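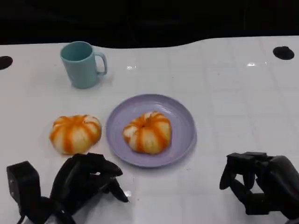

Okay, long one tonight, because a few of you asked how the bimanual work is coming along and I have been promising to write it up since the start of June. Get a drink. I'll go slowly and I will wander a bit, sorry in advance.

For anyone new: I work on the software side of tabletop manipulation. Perception, a bit of planning, and a lot of staring at logs. The task we've been living with lately is plates, mugs and pumpkin buns. Put the bun on the plate, leave the mug alone. My mother thinks this is a very funny thing to be paid for and she has a point.

Let me start with perception, which ate most of the month. We segment every object and hand each one to the planner as a little bundle: a mask, a rough shape, a pose and a confidence. Mugs are lovely for this. A mug has a handle, so it has a front, so its pose means something.

A striped round bun has no front. Our pose estimator was trained to always give an answer, so it happily picked one stripe as "forward" and then changed its mind on the next update. The bun sat perfectly still on the table while its estimated yaw spun like a weathervane!

And the planner believed it, bless its heart. Each new yaw meant a new preferred grasp, each new grasp meant a new wrist angle, and you'd see the wrist dithering above the table for ages. I spent two whole days tuning the controller gains over this. The gains were fine. Please learn from my two days.

Firouzeh Heydari was the one who spotted it. She plotted yaw against time for a single run and sent me the plot with no message, just the plot. I went and made tea and came back and deleted my branch.

What we do now is let the estimator report symmetry along with the pose. If an object looks nearly the same when turned about its vertical axis, the yaw gets a very wide uncertainty and the planner is free to choose whichever one suits the arm. It's a small change (the diff is shorter than this thread) and the dithering went away in our replays.

Second thing, and this one I'm still chewing on: two buns, one plate. When the instruction is "put the bun on the plate" and there's already one sitting there, which bun do we mean? A person looks and gets it instantly. Our language grounding step scored the two buns almost evenly and sometimes chose the one that was already home.

Kelechi Afolabi wrote a nice fix for that. Before scoring, we build a tiny table of relations (on, beside, inside) from the masks and the support surfaces, and any candidate that already satisfies the goal gets dropped. He calls the module Carmont and refuses to explain the name. I have stopped asking.

The catch is that "on" is harder than it sounds. A shallow plate with a raised rim gives you a very thin height difference, and a glossy white tabletop does awful things to depth. Reflections from the overhead lights come back as little pits in the surface. We had one replay where the table was, according to the depth map, a slice of Swiss cheese.

We now fit the table plane first and distrust any depth reading that falls below it. Then we ask whether the bun's footprint sits inside the plate's footprint in the color image. That's crude, and it'll fail the day someone stacks things, but it is quick and I can explain it to a new hire in one breath.

Some numbers, for the people who skip to the numbers (I see you). The regression set is 1776 logged tabletop snapshots. Before the symmetry change and Carmont, the planner settled on a sensible target and grasp in 706 of them. With both switched on it's 1621. I ran it again on Saturday morning over toast just to be sure, and got the same count.

Those are planning results from replayed logs, please don't read them as grasp success. A grasp that looks sensible on my monitor can still squash a bun. The force side is a separate effort, and the hand controller team has opinions about how I describe it, so I'll leave that to them.

Still open: splitting the job between the two hands. At the moment the allocator picks whichever hand has the shorter path, which sounds reasonable until both hands are nearly as close and it flips between them. Same disease as the yaw problem, really. I've added a small cost for changing hands and it helps, but we've got 4 replays where it now clings to the wrong hand out of sheer stubbornness.

If you've dealt with this (Sterent folks, I know you have, I was at the talk) I would love to hear how you set the switching cost. Fixed? Learned? Scaled by how far along the motion is? I'm leaning toward the last one and I'd be glad to be talked out of it before I write the code.

Cleaning up the replay viewer comes next, so Kelechi can stop reading raw timestamps over my shoulder. Thanks for sticking with me, and replies are open if you want the relation table format.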